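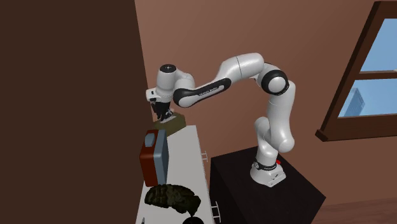 Khrystyna-Mariia Semeniuk asked whether the demo could simply be left running between visitor groups, so that whoever is on the desk doesn't have to restart it each time the doors open.

Ticket: Tissue box demo, wall display falls out of step
Site: Allport, ground floor demo room
Software: Zerex viewer, recorded run
Display: Pandeck wall controller
Priority: High, open day in November
Status: Closed

Problem as reported

The open day demo is a simulated arm working over a white cabinet. It goes for the tissue box and leaves the rest of the things on the top alone. We show 3 views of it at once on the wall: one from the side of the room, one looking down at the cabinet, and one from the gripper.

The first pass is fine. When the run loops, the gripper view starts late and stays late. By the third or fourth loop it's far enough behind that a visitor can see it. At the rehearsal one of the school party pointed at the wall and asked why the hand was doing something different from the arm.

Closing the viewer and opening it again puts it right for one pass. That's what we did all through the rehearsal, and it means one person is tied to the keyboard.

What we had already tried

Restarted the wall controller. No change.
Swapped the cables on the two right-hand outputs. No change, the fault stayed with the gripper view.
Ran the side view alone on loop over lunch. No fault seen.
Ran the gripper view alone on loop. No fault seen.
Ran all of them together on the desk monitor, with the wall switched off. The fault came back, so we stopped looking at the wall.

Log

09:20
Opened the recorded run in Zerex and looked at the lengths. The side view and the top view have 1,336 frames each. The gripper view is 68 frames longer. All of them start together, so the extra ones are at the tail end. The viewer waits for each view to finish before it loops that view, and doesn't wait for the others. That fits what we see on the wall.

09:45
Asked the Ye office, who exported the run for us, whether the longer file was meant. They said the gripper view was exported separately and the stop point was set by hand. They can export it again but not before tomorrow afternoon. Asked them to do it anyway.

10:10
Tried the "hold for longest" setting in the viewer. It makes the two shorter views sit on their last frame until the gripper view catches up. It works on the desk monitor. On the wall there's a black flash on two of the panels when they come off the hold. It's ugly and the room is dark, so people will notice it. Logged the flash with Pandeck as a separate fault.
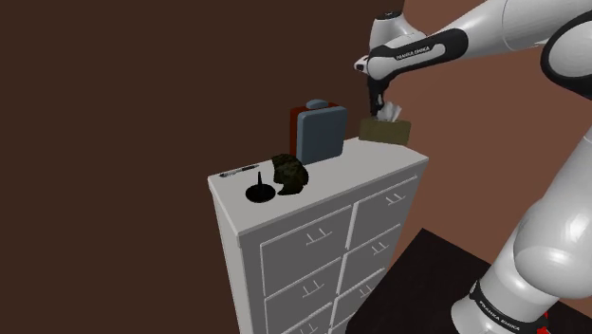
Pandeck replied that the flash is the panel dropping its signal when the source stops sending new frames, and that the idle timeout can be made longer from the service menu.

10:55
Found the timeout. It was on the shortest setting. Changed it to 90 seconds on every panel, saved, restarted the controller and checked that it had kept the value. One panel had gone back to the old value. Set it again on that one and it kept it the second time. I don't know why it didn't the first time.

11:15
Looped everything on the wall with the hold switched on. No flash. The pause at the end of each pass is noticeable but it looks deliberate, and Khrystyna-Mariia said she could use it to take questions.

11:40
Stood at the back of the room with the lights set as they will be on the day. The top view is the easiest one to follow from there. The tissue in the box is white and the box is a dull olive, so you can find it quickly. The dark lumpy item at the front of the cabinet gets lost from the back row and two people asked what it was. It plays no part in the task, so I've left it.

12:05
The walls in the room model are dark brown and reddish brown and they came out nearly black on the wall display. Raised the brightness two steps on all panels. Went one step further and the arm lost its shading, so went back to two.

14:30
Second rehearsal, with staff standing in for visitors. Ran without touching the keyboard from start to finish. The views stayed together.

Questions that came up at the second rehearsal, noted for whoever is presenting:

Is it a real arm? No, it's a simulation. Say so at the start. Several people watched a whole pass before they asked.

Why is the gripper view so odd? It's looking out from just behind the palm, and things close to it look very large. Give people a few seconds with the side view first.

Can visitors drive it? Not on this setup. It's a recording. If anyone wants more detail, take their name at the desk.

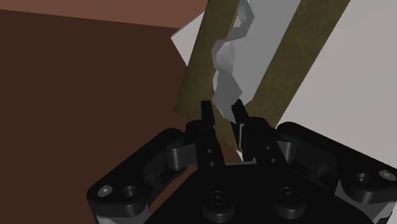 Gripper view, fingertips at the lower end of the white sheet.

15:20
Moved the gripper view from the left panel to the right one. With it on the left, people read it first and then had to work out what they were looking at. The order on the wall is now side, top, gripper. The panel layout is saved in the controller as "open day" -- please don't save over it.

15:40
Wrote the start-up steps on a card and taped it inside the desk lid:

1. Wall controller on, wait for all panels to show the logo.
2. Load the "open day" layout.
3. Open Zerex, load the run, check that "hold for longest" is ticked.
4. Press play once. Leave it alone.

The tick in step 3 doesn't survive a restart of the viewer. If the views start drifting, look there first.

Next day, 16:10
New export arrived from Ye. All the views are now 1,336 frames. Looped it on the desk monitor with the hold switched off and they stayed in step. Looped it on the wall for the rest of the afternoon, same result. I've left "hold for longest" on the card in case somebody loads the old run by mistake. Both are in the same folder. The new one has "v2" at the end of its name.

With the new run there's no pause for questions. Khrystyna-Mariia wants one, so the presenter should press the space bar at the end of a pass and again to carry on. Added to the card as step 5.

Open item: the panel that lost its timeout setting. Pandeck have the log and haven't answered yet. I'll open a new ticket if it does it again.

Closed at 17:00.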